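Visit to the Sumberg Textile Care Works

A delegation of 11 members of the housing services office visited the Sumberg works on Wednesday, August 5, 2020. The visit was hosted by Majdi Salameh, plant manager, and concerned the washing and repair of linens under the coming contract.

Sorting and Washing

Linens are sorted by fiber and weight before washing. Cotton sheets are washed at 70 degrees, and wool blankets are handled on a separate line -- a point raised by Ruxandra Voicu in March.

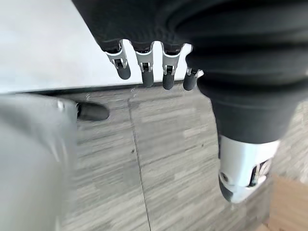

Repair and Storage

Torn hems are mended on site. Items beyond repair are returned to the owner with a written notice. Finished stock is held for up to 35 days.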